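Call for participants: gripper comparison on desktop PC disassembly and reassembly

Posted Mon 13 January by Roos Van Hecke, Skesteten

We are looking for people who can help us find out whether the claims made for small-parts grippers survive contact with an ordinary office computer. Paid, part time, on site. The first block of sessions runs until June and may be extended, though we make no promises about that.

The background is short. Over the last couple of years we have been shown a good many films in which a robot fits a memory module in one smooth go. We have not been shown the attempts before it. When Dušan Hájek and I asked three suppliers for their raw logs, one sent a brochure. So we are doing the trials ourselves, with the arm, the finger shape and the controller settings written down every time, and every failed attempt kept in the results.

The work is done on a desktop tower laid on its side with the panel off, next to a printed fixture that holds the parts.

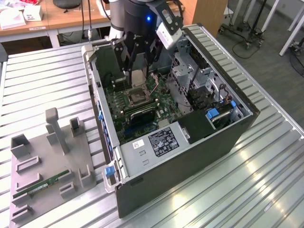
Most of our arguments so far have been about memory and processors. Memory needs a firm push and a straight one. A processor needs hardly any push at all, and a gripper that is good at one of these has usually been poor at the other. Bronora fingers, which are stiff, bent two sockets' worth of pins in the first week. The softer Brotel set did no damage but let the module turn in its grasp, and a module that has turned a few degrees will not go in however politely you ask the controller. We have 3769 logged attempts to date and I would not yet bet my own money on either.

What you would be doing

You would run trials from a written plan, usually in pairs. That means setting out the parts, starting the run, watching it with a hand near the stop button, and recording what happened in plain words. "Slipped" is not enough. We want to know when it slipped, which way, and what the force reading said. You would also swap fingers, repeat the camera calibration, and check sockets for bent pins under a magnifier, a dull job that has to be done well.

Natália Čierny looks after the controllers and will train you on both. She is less doubtful than I am about the newer one, and you are free to side with her.

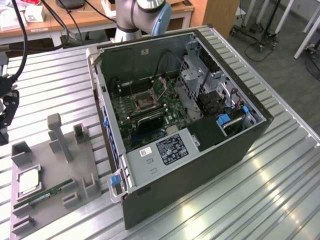 We change one thing at a time. If you have worked somewhere that changed the gripper, the lighting and the software on the same afternoon and then announced an improvement, you will know why we are strict about it.

Who we want

People with steady hands who have built or repaired a few computers. You do not need a degree, and you do not need to have used a robot before. Some experience with spreadsheets will help. You should be able to tell a supplier, to their face, that their product missed the slot.

We would rather not hear from anyone with a financial tie to Bronora, Brotel or Uniyal. Uniyal is lending us a wrist camera for the spring -- their own accuracy figures will be checked like everyone else's.

Hours and pay

Sessions last four hours with a proper break. We ask for two a week. Pay is 68 euros a session, including the training sessions, and travel within the city is refunded. There are places for six people.

How to apply

Write to Silvia Štefanec at the Skesteten front office with the subject line "Gripper trials". Half a page will do. Tell us about a time you tested something and it did not do what the box said, and how you made sure the fault was not yours. Please leave out the covering letter about your passion for innovation.

We will invite people for a short practical visit, where you will seat a memory module by hand and then watch the arm try it. Bring your reading glasses if you use them.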